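We use cookies to remember your settings and measure traffic. Accept | Manage choices

Kistell C2 Countertop Water Filter: Owner's Guide
Section 4. Setting up, first flush and cartridge changes

Revised Jul 3, 2018. Replaces the folded sheet packed with earlier units.

Read this section through once before you open the cartridge bag. The old sheet promised "pure water in minutes." We have dropped that line. A carbon filter improves the taste of most city water and reduces chlorine. It does not make unsafe water safe, and you should doubt anyone who says a countertop unit will. If your supply is under a boil notice, or comes from a well you haven't had tested, stop here and deal with the water first.

4.1 Before you start

You need the filter body, one cartridge, the diverter valve, the two hoses, a towel and a bucket. The thread seal tape in the box is decent tape. Many of the "universal" faucet adapters sold online are not universal, and we have seen plenty that leak from the first day. Try the two adapters supplied before buying a third.

The unit will not fit:

- pull-down or pull-out spray faucets
- faucets with no removable aerator
- electronic or touchless faucets

CAUTION: Cold water only. Water above 80 degrees Fahrenheit can shorten the life of the carbon and may release what it has already trapped.

4.2 Fitting the diverter

1. Unscrew the aerator from the tip of the faucet. If it won't move by hand, wrap it in a cloth and use pliers gently.
2. Check the old washer. If it stays behind in the faucet, pick it out. Two washers stacked together will drip.
3. Screw the diverter on by hand until it is snug, then give it a quarter turn more.
4. Run cold water with the diverter lever in the "tap" position and look for drips at the collar.
5. If it drips, take it off, wrap the threads twice with tape and try again.

Note: Tightening harder is the usual response to a drip and it rarely helps. It does crack collars. A cracked collar is not covered by the warranty.

4.3 Installing the cartridge

1. Turn the housing upside down over the towel and twist off the base.
2. Take the cartridge out of its bag. Leave the O-ring on the stem.
3. Wet the O-ring with plain water. Do not use petroleum jelly or cooking oil, whatever you may have read on a forum.
4. Push the cartridge in until it seats. You should feel it stop.
5. Screw the base back on and set the unit upright.
6. Connect the hose marked IN to the diverter. The other hose goes to the spout.

Replacement cartridges from Abbasi and Cerkix are sold as fitting this housing. They go in. Whether they seal is another matter, and neither maker has sent us test results. If you use one, check around the base for damp every day during the first week.

4.4 First flush

1. Open the faucet to about half and move the lever to "filter."
2. Run the first water into the bucket for 13 minutes. It will be gray or black. This is loose carbon dust.
3. Turn the faucet off, wait, then run it again until the water is clear.
4. Taste it. If it tastes of plastic, flush again.

Flush water is fine for house plants. Some sellers claim that their cartridges need no flush at all. Run one over a white bowl and judge for yourself.

4.5 Where to put the unit

Choose a flat, level spot within reach of both hoses, out of direct sun. Sunlight encourages algae in the clear housing. Keep the unit away from the stove, and don't stand it on anything you would mind getting wet. Every filter of this type will leak a little at some point in its life, and a tray under it costs very little.

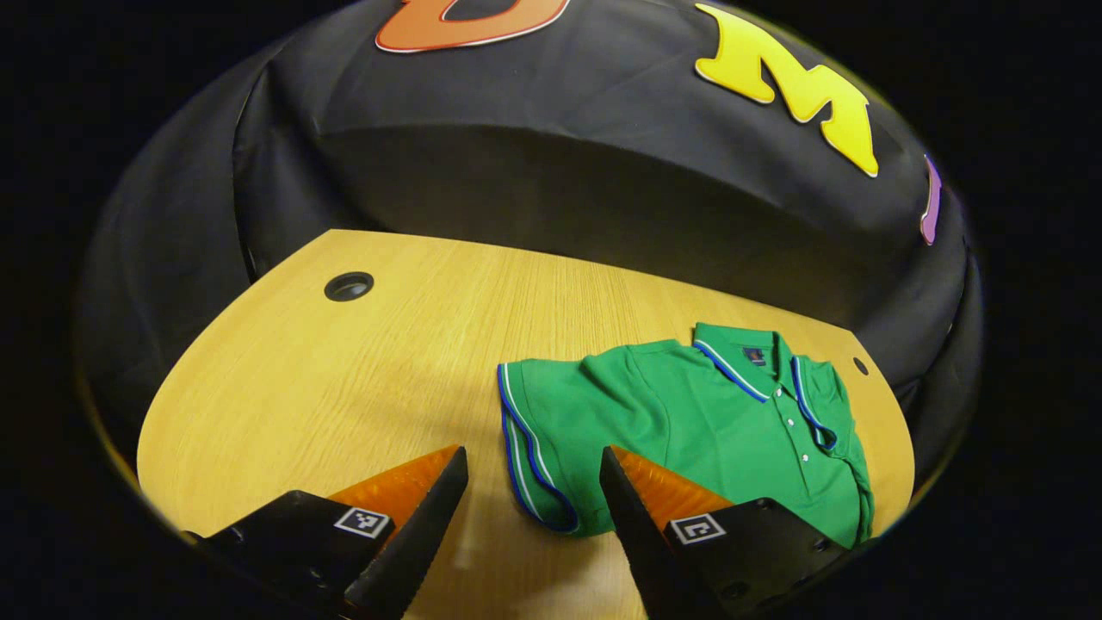 Leave enough room behind the housing to turn the base without dragging the hoses. If you have to bend a hose sharply to make it reach, the spot is wrong. Longer hoses are available from the Tuvcombe parts counter, but flow drops with length, and the flow from this unit is modest to begin with.

4.6 When to change the cartridge

The box says up to 2,000 gallons. Treat that as a best case, measured with clean water at a steady flow. Hard water, rusty pipes or a lot of sediment will cut it down. Change the cartridge when any of these happens:

- the chlorine taste comes back
- the flow slows to a trickle with the faucet open
- the unit has sat unused for 30 days

Write the date you fitted the cartridge on the base in marker. The colored reminder sticker on older units runs on time alone. It has no idea how much water you use, so we stopped including it last September.

CAUTION: Turn the faucet off and move the lever to "tap" before you open the housing. A housing opened under pressure will empty itself over you and the counter.

4.7 If something seems wrong

Slow flow from new: check that the shipping plug has been taken out of the spout hose.

Cloudy water that clears from the bottom up: air. Harmless, and it should pass within a few days.

White flakes in the kettle: minerals. This filter does not soften water.

No change in taste: confirm that the lever is on "filter." If it is, ask someone else to compare two unmarked glasses before you order another cartridge.

Related guides
Reading your city water report
Kistell C2 parts list and hose sizes
Faucet threads: inside or outside?
Storing the filter over winter
Returns and warranty claims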